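Pulico Arm Users > Data collection > how many demos before it stops ignoring the cardboard

steinar_th
ok so. red arm, green top, one piece of cardboard. task is dead simple, grip the edge of the cardboard and drag it to the middle. 1171 episodes recorded so far, me and Lærke taking turns on the leader arm. policy trains fine, loss looks great, then at run time it goes to where the cardboard USED to be in most of the demos and closes on nothing. what am I missing

running 15 fps if that matters. head cam only for now

elvira_e
Where do you put the cardboard at the start of each episode? By hand, by eye, from a list?

steinar_th
by hand. we shuffle it

elvira_e
"We shuffle it" is how I ended up with a whole month of demos in the same corner. People think they're being random and they aren't. Plot the start positions before you record anything else. First frame of every episode, click the center of the cardboard, scatter plot. Takes an evening.

kettle_drum
more data. seriously. 1171 is small for this, keep going

elvira_e
Disagree. More of the same pile is the same pile.

kettle_drum
didnt say more of the same. said more

ravn_l
Lærke here, other half of the 1171. I did the plot last night while Steinar was still argueing on here. It's bad. There's a fat blob lower left and then a thin smear toward the middle, basically nothing on the right half. I'm right handed and I think I just toss it where it's out of my way. Steinar's are a bit better. A bit.

steinar_th
hey

ravn_l
I said better

vthygesen
Had this at Skurnness with cloth squares. Grid on paper, 5 by 5, roll for the cell, put the thing there, no thinking. Also roll for rotation. Felt stupid, fixed most of it in one weekend of recording. You don't need to throw the old stuff out, just downsample the blob.

kettle_drum
downsampling = throwing stuff out

vthygesen
Sampling weights then. Same idea, files stay on disk, everybody happy

ditte.m
Question about the grip itself. Are you coming down on the edge from the top or sliding in from the side? With thin flat stuff our operators did both and the policy averaged them into something that did neither. Just hovered and pushed. We ended up writing one sentence on a sticky note (top edge, straight down, close, pull) and everyone stuck to it. Success went up before we changed anything about the model.

steinar_th
uh. both. I do top, Lærke kinda scoops

ravn_l
scooping is faster

ditte.m
Faster for you! The model has to learn two tasks now.

elvira_e
Mixed strategies can be fine if your policy class handles multimodal actions. What are you training?

steinar_th
the chunked transformer one from the Ásgeirsdóttir repo, defaults, chunk 100. didnt touch anything

elvira_e
Then I'd pick one grip for now. Can you post a frame? Head cam, from wherever the arm is working the edge.

steinar_th
yep, pulled one, lower left, of course

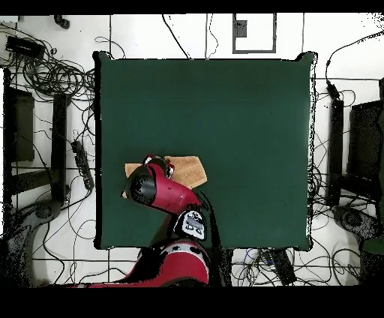 head cam, gripper at the upper edge of the cardboard

vthygesen
OK a few things. Arm is sitting right over a good chunk of the cardboard. With head cam only the policy is half blind exactly when it needs to place the fingers. Wrist cam, please. Cheap one is fine.

kettle_drum
also cables everywhere on the floor lol. crop to the green. why is the model looking at the power strip

steinar_th
does the crop matter that much? thought it learns to ignore it

kettle_drum
ours didn't. someone kicked a cable over and the success rate died. could not work out why for 2 days

elvira_e
I'd crop, but I wouldn't put it first. Start positions, then one grip style, then wrist cam, then crop. If you change all of it at once you won't know which one helped.

kettle_drum
who cares which one helped if it works

elvira_e
The person who has to do the next task cares.

ditte.m
+1 to the order, except I'd get the wrist cam on before recording anything new. Otherwise you're recording the new set twice. Ask me how I know

ravn_l
ok plan: paper grid, dice, top grip only (fine), wrist cam tomorow. Recording from scratch and keeping the old ones for pretraining maybe. Anyone got a mount file for the wrist that doesnt wobble?

vthygesen
There's one pinned in the hardware section. The video that goes with it is on Vimeo, link's in the same post. Print it solid, the thin version flexes.

steinar_th
printing now. will post the new scatter plot when we have a couple hundred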